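Rinsing rice: does anyone really do it?

saltcellar_endham
Recipe on the back of the bag says rinse until the water runs clear. I have rinsed 500 g of basmati 6 times and it still looks like the harbour at Koltholm. Is clear water a myth put about by the water board?

Gumach
Clear-ish is fine. You want the loose starch off, then a soak. I give mine 21 minutes, for reasons lost to history.
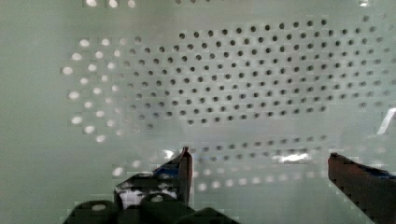

The soak matters more than the rinse anyway. Skip it and the grains split and sulk.

brannigan14
Disagree. I've never soaked rice in my life and mine comes out separate. Boil it like pasta, drain, lid on, leave it alone.

Gumach
Like pasta. I need a sit down.

brannigan14
Have one. Dinner will be ready before you get up.

tepid_kettle
Depends what you're draining it in. Big holes and half your tea goes down the plughole. I'd use a sieve for basmati and keep the colander for potatoes.
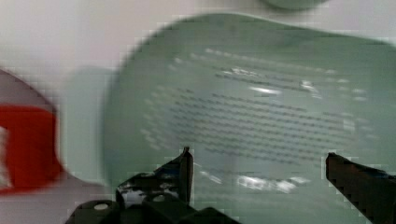
Green colander, seen from above

saltcellar_endham
Tried both tonight. The soaked lot was nicer, the boiled lot was quicker, and I now own enough cooked rice for a wedding. Does it freeze?

brannigan14
Yes. Cool it fast and freeze it flat in bags.

Gumach
On that much we agree.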